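Slide 1. Title
Talk for the small-business support evening, 10/13/25. Speaker: Bheki Sithole. Keep the intro short; Zlata Koval has already read out the housekeeping.

Slide 2. What a microloan has to cover
Define terms first. Working capital is money tied up in stock and unpaid invoices. Start-up cost is one-off. Applicants mix the two on the form, and the repayment schedule then fails in the second month.
Loan ceiling in the Clemberg scheme: 1,000 per applicant, first round. Repayment starts after two months.

Slide 3. September intake
27 applications. Most were food, sewing and repair. Read out the split by trade from the handout, not from memory.
Point to make: the weakest section was cash flow. Owners knew their prices but had no record of weekly sales.
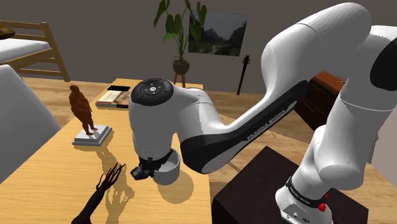

Enterprise Development Unit, Clemberg

Slide 4. The sales notebook
One line per day: cash in, cash out, stock bought, balance. No software needed. Liudmyla Dovhaniuk has the blank pages — ask her to pass them along the rows now.
Worked case: a bread seller who buys flour on credit. Show that the profit on paper and the cash in the tin differ until the supplier is paid.

Slide 5. Mentoring
Two visits per borrower, the first before any money is paid out. Laurier Nguyen handles retail, Khrystyna-Mariia Zhuravel handles food licensing. Visit reports go in the loan file and are open to the borrower.

Slide 6. Questions
Likely one: can a family member co-sign? Yes, if they do not already hold a loan under the scheme. Forms go back to Zlata at the side table.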